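Stivbridge Forums > Phones and Tablets > Software Updates

Thread: Battery drain after the Adach 4 update, anyone else?

pmanol
Member
24/03/2020
I put Adach 4 on my phone Friday night and the battery has been bad ever since. Before the update I went to bed with 40 percent left on a normal day. Now I'm looking for a charger by dinner. Same apps, same screen brightness, same commute (well, no commute this week).

The battery page says "System" is using most of it. That doesn't tell me anything. I've restarted it twice. I have not done a full reset and I don't want to, I have 1000 or so photos on there and I have never trusted the backup.

Is this a known problem or is my battery just getting old? Phone is a little over two years old.

Pantelis Manolakis

kettledrum
Senior Member
Give it a few days. After every big update the phone re-indexes your photos, mail and messages in the background. Mine ran warm for two days after Adach 3 and then settled down. Leave it plugged in overnight on wifi and let it finish.

pmanol
Member
It's been plugged in overnight every night since Friday. I would think it's done by now.

rowhouse_dan
Member
Same thing here. I don't think it's indexing. I have almost nothing on my phone, no photos to speak of, and it still drops like a rock. It started right after the update finished.

Check if you have the Bitidus mail app installed. I took it off Sunday and things got noticeably better. It checks for new mail constantly even if you tell it to check by hand only.

kettledrum
Senior Member
I use Bitidus every day and have no drain at all. What version do you have? 2.9 had a sync bug but it was fixed a while back.

rowhouse_dan
Member
Whatever the store gives me. It updates by itself. All I know is I removed it and the phone lasts until bedtime again.

kettledrum
Senior Member
You also said you restarted it when you removed it, in the other thread. So you changed two things. And by Sunday the indexing would have been done anyway. I'm not saying you're wrong but that isn't proof.

rowhouse_dan
Member
I wasn't writing a paper. I'm telling the man what worked for me.

s_fragkou
Moderator
Let's keep it friendly please.

Pantelis, can you post three things:
Which phone model, and how much free space is left on it.
What the battery page shows for the last 24 hours, not the last week. The weekly view still includes the days before the update and makes it hard to read.
Whether location is on for any app with the "Always" setting. Adach 4 resets some of these when it installs. It did on my phone. The weather app went from "While using" to "Always" and I never touched it.

Styliani Fragkou

pmanol
Member
It's the Alexiou M, the smaller one. Free space is 29 percent. Last 24 hours says System 61, Maps 12, Browser 9 and then a lot of little ones.

I looked at location and you were right, Maps, Weather and a grocery store app were all on Always. I would never have picked that for the grocery store. Changed them all to While using. I'll see how tomorrow goes.

I don't have Bitidus so it can't be that.

tallgrass
New Member
First post here, been reading for a while. I have the Alexiou M too and had the same problem on the first test version of Adach 4. In my case it was the always-on clock. They moved the setting in this version. It used to be under Display and now it's under Lock Screen, and it comes switched on no matter what you had before. Turning it off got me most of the way back.

The other thing to look at is the cell signal. I live out past where the good coverage ends and the phone spends all day hunting for a tower. Airplane mode with wifi on is a decent test. If the drain stops in airplane mode, it's the radio.

kettledrum
Senior Member
Good catch on the clock, I'd forgotten they moved it. I doubt it accounts for 61 percent though. On that screen the clock uses very little, only the lit pixels draw power.

tallgrass
New Member
Maybe on yours. The M is an older LCD panel so the whole backlight comes on, dim, for the clock. They shouldn't have turned it on for that model at all.

kettledrum
Senior Member
I did not know the M was LCD. OK, then I take that back. That would do it.

bvdm77
Member
I'm going to be the one to say it. Why does everybody install these on day one? I'm still on Adach 3.2 and my phone does everything I need it to. I'll move when 4.1 is out and people have quit complaining. I did the same last time and skipped the whole business with the alarm not going off.

rowhouse_dan
Member
Because it bugs you every single night with the popup until you give in.

bvdm77
Member
You can turn the popup off. Settings, Updates, Remind Me, Never.

s_fragkou
Moderator
I'd be careful with "Never." It also stops the security fixes, which come through the same place. If you want to hold off on Adach 4, choose "Security only." You'll still get the small patches and it leaves the big update alone. I think waiting for 4.1 is reasonable, but please don't sit on 3.2 with everything turned off.

bvdm77
Member
Didn't see a "Security only" option on mine.

s_fragkou
Moderator
You have to tap the words "Update schedule" first, then it drops down. It's easy to miss. It's been there since the September update.

bvdm77
Member
Found it. Thanks.

odell_r
Member
Can I ask a related question or should I start a new thread? After updating, my phone takes a long time to connect to the car. It used to be right away, now I'm out of the driveway and down the block before the music comes on. Battery seems fine.

s_fragkou
Moderator
A new thread would be better so people can find it later, but the short answer is delete the car from the phone AND the phone from the car, then pair them again. Doing only one side usually doesn't fix it.

pmanol
Member
Update. I did the location thing and turned off the clock. Yesterday I unplugged at 7 in the morning and at 10 at night I had 33 percent. So it's not all the way back to where it was, but it's close and I can live with it. System is now at 38 on the battery page.

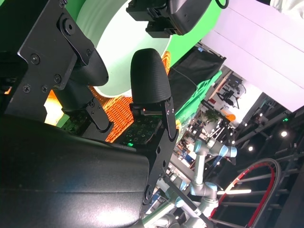

I also tried airplane mode for an hour while I was reading, like tallgrass said, and it only went down one percent. With the radio on, the same hour of reading the next day cost me four. So there may be something to the signal idea too. I get two bars in the house at best.

tallgrass
New Member
Two bars would explain the rest. If your carrier does wifi calling, turn that on. It lets the phone stop working so hard to hold on to the tower when you're home.

kettledrum
Senior Member
Wifi calling doesn't stop it from looking for towers. The phone stays registered on the cell network the whole time. It helps with call quality, I've never seen it help with battery.

tallgrass
New Member
It did on mine. Went from a charge and a half a day to one charge.

kettledrum
Senior Member
Depends on the carrier then, I guess. Some of them let the cell side go idle and some don't. No harm in trying it.

rowhouse_dan
Member
So when I say something worked on my phone it isn't proof, but when he says it we try it?

kettledrum
Senior Member
Fair enough. For what it's worth I went and looked at the Bitidus support page last night and there are other people on Adach 4 reporting drain with it. They say a fix is coming. So you may have been right, at least for some phones. I still can't get it to happen on mine.

rowhouse_dan
Member
Appreciate that. I'll put it back on when the fix is out. I like the app, it was the only one that sorted my receipts right.

lmh_porch
Member
What about just getting the battery replaced? Two years of charging every night is a lot. Mine had been through over 400 charges and was down to 81 percent health. The new one made more difference than any setting. The shop at the mall did it in under an hour, though they're closed at the moment like everything else.

pmanol
Member
Where do you see the health number? I've looked and can't find it.

lmh_porch
Member
Settings, Battery, then the three dots in the top corner, then Details. You might have to scroll.

pmanol
Member
Got it. Says 86. So not new but not terrible. I'll wait until the shops open up again and think about it then.

Turned on wifi calling this morning. It asked me for a street address for emergency calls, and then it wouldn't take the address until I spelled out "Avenue." Will report back in a couple of days.

s_fragkou
Moderator
I've changed the title of this thread to add the model name so other Alexiou M owners can find it. For anyone coming in new, check these before you do a full reset:
Location settings changed to Always.
Always-on clock, now under Lock Screen.
Bitidus mail, if you have it and the fix isn't out yet.
Battery health under Details.

odell_r
Member
Deleting it from both sides fixed the car, by the way. Thanks Styliani. It still starts playing the same song every time but it did that before.

pmanol
Member
Two days with wifi calling on. 37 percent at bedtime the first night and 36 the second. I'm leaving it alone now. Thanks everyone.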